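Cantinhos de estudo: a galeria da Vasta

Que alegria montar esta página! Pedimos aos leitores que mostrassem as suas secretárias tal como estão, sem arrumações de última hora, e chegaram 182 respostas. Lemos todas (demorou quase o mês de fevereiro inteiro!) e ficámos cheios de vontade de mudar a nossa própria mesa.

Houve de tudo: quem estuda na cozinha, quem herdou a mesa do avô, quem guarda lápis em frascos de compota. A Ona Rozīte escreveu-nos uma carta de quatro páginas só sobre candeeiros, e adorámos cada linha.

As nossas preferidas são as mesas com vida, onde os livros da escola dividem o espaço com os bonecos e com o resto da casa. 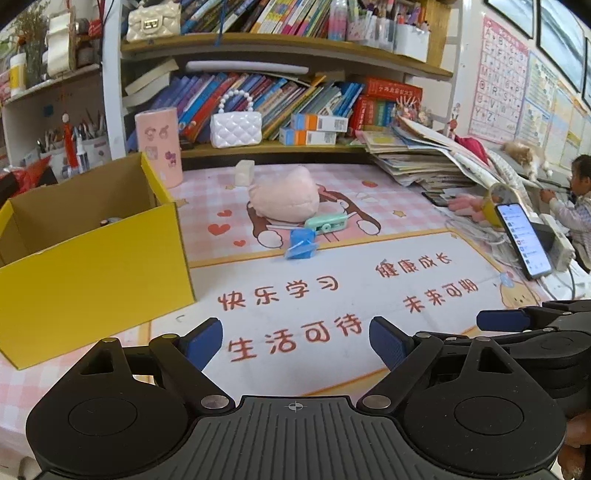 Tapete aos quadrados rosa e brancos, peluche cor-de-rosa e um gato laranja e branco na beira da secretária. No tapete lê-se «快乐学习», qualquer coisa como «aprender com alegria». Que maravilha!

Seleção de Yuzhen Fan e Povilas Sproģis. A próxima galeria será dedicada às estantes, e já estamos a receber fotografias!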